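Wooden Block Set Review – a Semester with Our Robotics Club
Posted 2020-09-29 by Adesuwa Adeyemi

I never expected to have opinions about toy blocks, but after five weeks of running the Wirnon after-school robotics club I have plenty of them! We bought the Julau mixed block set for the stacking challenge in December, when the kids go up against the Salminen club, and I promised the other coaches I would write up how it has held up so far.

What we like

The mix of shapes is the best part. You get plain natural wood pieces and painted ones in good strong colors (yellow, pink, green, a lovely purple), and the kids can call out "green one next" and everybody at the table knows what they mean. The prisms are the real treat. A flat block is easy enough for a beginner, but a triangle on the very top of a tower makes a team slow down and talk about which way the fingers should come in, and that is the sort of talk I started the club to hear.

The wood also has a bit of grip to it – we tried a shiny plastic set last year and the pieces skated all over the place.
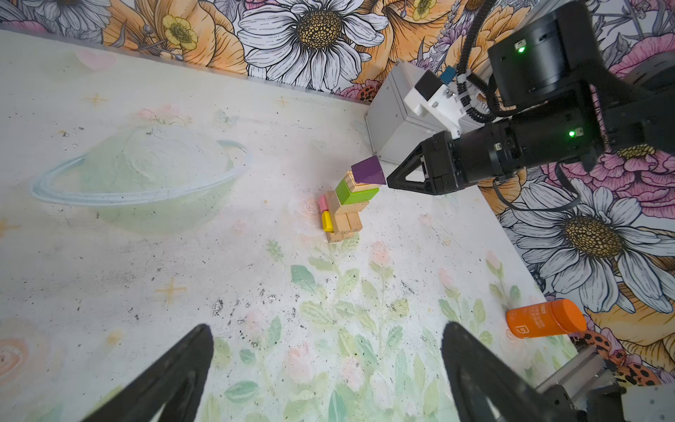
What we don't like

The sizes are not as even as I'd hoped. Out of 80 blocks we found nine that were a hair shorter than their twins, and if you stand two of those side by side as legs, whatever you lay across them wobbles. My older students now sort them before practice and have come to enjoy it (they keep a shoebox labeled "shorties"), but I would have liked better for the price.

The bag it comes in is also much too thin. Ours split at the seam the second week, so plan on finding a bin.

Would I buy it again?

Yes, and I've already asked for a second set so that both of our teams can practice at once. We looked at the Uvumon blocks too, but those came in one color and my younger ones would have been bored silly. For a club of 18 kids I'd say get two sets from the start, and check the short ones before you build anything tall.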